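遥操作示教工位 开工前检查表（附批注）
适用：Whitlock 工位，实机 + 仿真两套
填表：Gülizar Kurtuluş
版本：7月改版，旧表作废，抽屉里的别再用了

填写说明：合格写“是”，不合格写“否”并在后面写一句。没查就写“没查”，不要空着。上个月有几张表整页打勾，连没装的脚踏开关都打了，等于没查。

一、人员和场地

1.1 操作员已签到，知道今天录哪个任务：是
1.2 旁站人员到位，手能直接够到急停：是
批注：够得到的意思是坐着就够得到。站起来走两步不算。
1.3 地面黄线内没有人、没有椅子、没有包：否
批注：有个双肩包，已拿走。复查后可以。
1.4 手拖示教时只留一个人在线内：是
1.5 长发扎起，挂绳、手链摘掉：是
批注：工牌挂绳也算挂绳。塞进衣服里不行，摘下来放门口盒子。

二、急停和使能

2.1 墙面急停，按下后手臂断使能：是
2.2 手持盒急停，同上：是
2.3 两个急停都要单独试，试完一个复位再试另一个：是
批注：一起按看不出哪个坏了。之前墙面那个触点松了，就是这么漏过去的。
2.4 三位使能开关，松开停、握紧停、中间位才动：是
批注：握紧那一档手感偏软，要用力才到底。先记着，下次停机换。
2.5 复位后手臂不自己动：是
2.6 主手断线，从端保持原位：是
批注：拔网线试的，停得住。插回去以后要重新对齐主从再使能，界面有提示，别直接点跳过。

三、手拖示教（实机）

3.1 负载参数和当前夹爪一致：否
批注：参数还是上一把夹爪的，一进拖动模式手臂就往下沉。已改回，重启控制器后再试，不沉了。换夹爪的人请自己改参数，写在交接本上。
3.2 拖动模式限速已开，上限 300 毫米每秒：是
3.3 拖动时手握法兰上面的把手，不抓手指连杆：是
批注：连杆之间会夹手，这条口头讲过好几遍了，还是有人抓。新人第一次拖必须有人看着。
3.4 关节接近限位时有提示音：是
批注：音量太小，旁边开风扇就听不见。已调大。
3.5 录制开始和结束按钮有反应，指示灯跟着变：是
3.6 夹爪指尖垫没有松、没有翘边：是
3.7 夹爪线缆在末端转一圈不拉紧：是
批注：转到头时有点紧，还能接受。扎带往后挪了一格。

四、遥操作主手

4.1 主手归零：是
4.2 主手往左，从端往左；六个方向都试：是
批注：昨天换过视角后左右是反的，操作员自己适应了就没报。不能这样，录出来的东西后面没法用。发现方向不对立刻停，叫人。
4.3 比例系数，进场默认 0.5 以下：是
4.4 夹爪扳机全松是全开，全按是全闭：是
批注：扳机有一小段空程，按下去先没反映，然后突然闭。Furel 那边说固件能调，等回信。调好之前录抓取要慢一点按。
4.5 延时看起来正常，画面不卡：是
批注：有一次卡顿，重开视频流后好了。若再卡就不录。

五、仿真工位

5.1 Stiletti 场景包版本和任务单一致：是
5.2 碰撞检测打开：是
批注：有人嫌穿模报警烦把它关了。关掉以后指尖能直接插进桌面，学出来的策略上实机要撞桌子。一律打开，配置文件已加锁。
5.3 复位后物体在桌面上，没有弹飞、没有悬空：是
5.4 近景视角能看到夹爪两指和指间的目标块：是
5.5 起始姿态时两指张开，没碰到目标块：是

批注：5.5 单独说一下。起始位左指很低，快贴着那块蓝边灰板了，右边指尖在白花盆前面。操作员第一下如果直接往下压，先碰到的是板，不是块。先抬，再平移，再下。

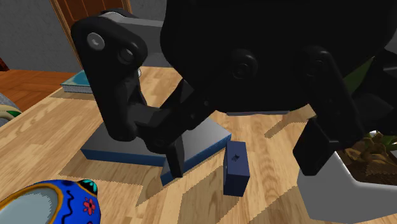
近景视角 / 张开状态 / 补充检查项

5.6 左指尖正下方是灰板的前角，起步方向只准向上：是
批注：已写进任务提示，操作员使能前要念一遍。念出声。
5.7 深蓝色小方块立着，两指之间留有空间：是
批注：块是竖的，比宽要高，推一下就可能倒。倒了这条作废，复位重来，不要用夹爪去扶。
5.8 夹爪阴影不影响操作员判断高度：否
批注：阴影落在桌面和灰板上，边缘很碎，光看影子会以为指尖比实际低。看指尖本身，别看影子。灯光要不要改，等 Marow 的人定，没定之前这条照写“否”，可以开工。
5.9 右侧花盆和叶子不在夹爪平移路线上：是
批注：路线往左偏就没事。往右收回的时候容易扫到叶子，扫到算碰撞，要标。左下角那个带红花的蓝色摆件同理，别往那边绕。
5.10 画面里目标块没有被连杆挡住：是
批注：现在这个姿态不挡。手腕一转黑连杆就可能挡过来，挡住就停手，先转回来再继续。瞎夹的不要。

六、录制和标注

6.1 硬盘剩余空间够一个班次：是
6.2 文件名带任务号和操作员代号：是
批注：代号不要用昵称。
6.3 各路相机时间戳对齐：是
6.4 失败的条目保留，标“失败”，不删：是
批注：任务单上累计 394 条，失败的也在里面。删了就对不上号，别为了好看删。
6.5 操作员中途松使能的条目另标：否
批注：标注界面里没有这个选项，先写在备注栏，统一写“中断”两个字，不要写“停了一下”“断开过”之类，后面搜不到。
6.6 每录一段休息，不连续坐超过 2 小时：是
批注：手抖的时候录的轨迹一看就知道。累了就换人，不扣量。

七、收工

7.1 手臂回停放位，断使能，再关主手：
7.2 仿真退出前保存日志：
7.3 急停按下后离开：
7.4 手持盒挂回墙上，线盘好：
批注：第七节收工时填，现在空着是正常的，只有这一节例外。

未关闭问题

使能开关握紧档偏软。停机时换，备件在 Whitlock 工位下面第二格，领了要登记。
扳机空程。等 Furel 回信，期间按慢速录。
近景阴影。等 Marow 定灯光。操作员有意见直接写在本表 5.8 后面，不要在群里说，会刷掉。
标注界面缺“中断”选项。已提需求，没有给时间。
指尖起始位太低。我的意见是把起始姿态整体抬高一些再录，已经录好的不用重做，但要分开放，新旧两批不要混在一个文件夹里。Stiletti 那边改包之后要从 5.1 重新查一便，不能只查 5.5。

结论：1.3、3.1 已当场处理，5.8 和 6.5 带问题放行。实机、仿真均可开工。
检查人：Gülizar Kurtuluş
旁站签字：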